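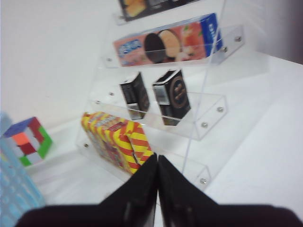 My sister rang the other night to ask whether she should buy one of those floor-mopping robots, and we were still talking an hour later, by which time my tea had gone cold and we'd moved on to whether a machine would ever be able to run the shop. I said I'd write something down about it, so here I am with a fresh pot.

For anyone new (hello!), I spent most of my working life behind the counter of a small grocery and sweets shop in Flusordale. When we did the last stocktake before I sold up we had 2,523 separate lines, and I can tell you I had handled every one of them, because in a shop that size there is no back office to hide in. I'm 62 now and my knees have strong opinions about low shelves. So when people talk about robots doing the chores I don't come at it as a science person. I come at it as somebody who has faced up an awful lot of biscuits.

Back in January I went over to Trovton, where a small outfit called Stiklow has been opening its workshop in the afternoons so that shopkeepers and the plain nosy can see what they're up to. I was both, or had been. I'd expected something with a face, I think. What they had was a pair of black arms at a white table, with clear plastic display stands full of packets and a basket in between, and the job being worked on was the most ordinary job in the world, moving groceries between shelf and basket. I could have done it while talking to the postie. I have done it while talking to the postie, for years.

I stayed for nearly the whole afternoon. They gave me a chair, which was kind.

The first thing I noticed was how slow it was, and I'd like to be fair about that, because the young people running it were fair about it themselves. An arm would come in towards a box, stop, think better of it, shift across a little and come in again. Sometimes it got hold of the thing nicely and I found myself making an encouraging noise, the way you do with a toddler and a spoon. Sometimes it nudged the box backwards and then had to chase it. One packet went over on its face and stayed there until somebody reached in and stood it up again, and we all had a biscuit of our own at that point.

What I kept thinking about on the bus home was how much I'd never noticed about my own hands. A stiff little box is one sort of job. You can pinch it by the sides and it stays the shape it was. A bag is something else altogether, it's mostly air with a few biscuits rattling around in the bottom, and you have to be firm enough to lift it and soft enough not to end up selling crumbs. Then there are the long flat boxes that are too wide to pinch one way and perfectly fine the other way, so you have to turn your hand before you get there. I never once decided to turn my hand! It just turned. Somebody at Stiklow has to get a machine to do that, and to do it again tomorrow when the box has been put down a bit crooked.

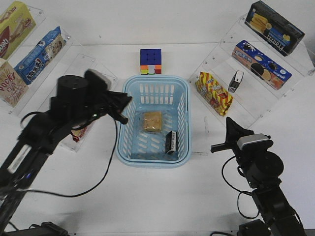 And stepped shelves are a nuisance on top of that, as anyone who has kept a counter display will tell you. They're lovely for the customer, who can see everything at once, and they're a trial for whoever has to fill them. You come at the back step over the top of everything on the front step, and if your sleeve catches, the lot goes. I used to keep four of those stands by the till, two for chocolate and two for whatever the rep had talked me into, and every child in Flusordale has knocked one of them down at some time or other. Clear plastic is worse again, I'm told, from the machine's side of things. One of the Stiklow people explained that it can be hard for a camera to tell where see-through stuff begins and ends. I said it was hard for me too without my glasses on, and she wrote that down, though I suspect out of politeness.

I asked about the second arm, because it seemed to me that most of the jobs I saw only wanted one. She said you'd be surprised how often a person steadies a thing with the other hand without knowing it, and I went home and watched myself, and she was right. I hold the bread bag open with my left. I hold the drawer with my left while I hunt for the peeler. When I fill the basket at the supermarket my left hand is doing all sorts, tilting it, shoving the milk over, keeping the eggs on top. So I've come round to two arms.

Now, the question my sister really wanted answered, which is whether any of this is ready to come home with you. I think it depends terribly on what you mean by a chore.

If a chore is one thing done over and over on a flat surface, then yes, and it has been for a while. I bought a Taipe for the floors the winter before last. It cost me 500 dollars, which I thought was cheeky, and I've come to be very fond of it. It goes round the kitchen and the hall while I'm having my shower, and it does get under the sideboard, which I can no longer do and stay cheerful. But you have to tidy up for it first. You pick up the slippers and the phone cord and the dog's rope, and by the time you've done that you've done the hard bit of the housework yourself and the robot gets to do the easy bit and take the credit. My late mother had an arrangement very like that with my father.

If a chore is putting the groceries away, or emptying the dishwasher, or finding the lid that goes with the container, then I'd say no, not for a good while yet, and I wouldn't want anybody spending their savings on a promise of it. Think about what's in a single bag of shopping. Something soft, something heavy, something that rolls, something that wants to be in the fridge in the next ten minutes. You'd have to know the soup goes behind the tomatoes because that's where it lives in this house, and next door it lives under the sink. I was a shopkeeper long enough to learn where half the street kept their tins.

The shop floor is a bit nearer, in my opinion, and that did surprise me. A shelf has a plan. The same packet comes in the same size carton week after week, and there is one right spot for it. If a machine worked through the night at the pace I saw in Trovton, it could still have a fair bit of the facing-up done by the time I came down to do the papers at half past five, and I wouldn't have cared how slow it was so long as it didn't wake the dog. I'd have wanted to check after it. But I checked after every school-leaver I ever hired as well, and some of them took a good deal longer to learn that the old stock goes to the front.

What I can't picture it doing is the rest of the job, which was mostly noticing. You notice the box with the crushed corner and put it aside for the cheap basket. You notice a regular hasn't been in. You notice that the little lad by the chocolates has been standing there far too quietly. I did ask at Stiklow whether they were working on the noticing and they laughed, nicely, and said they'd be happy to get the wafers in the basket first.

So I told my sister to get the floor one if she's got the money spare, and to measure the gap under her couch before she does, because hers is lower than mine. She wants to know if it will do the stairs. It will not do the stairs.

I've said I'll go back to Trovton when the weather cools down a bit, and I'm going to take them some of the awkward things from my own pantry to have a go at. I've got a net of onions in mind, and one of those bags of rice that slumps whichever way you hold it. If any of you still keep a shop and can think of something worse, leave it in the comments and I'll see if it fits in my trolley.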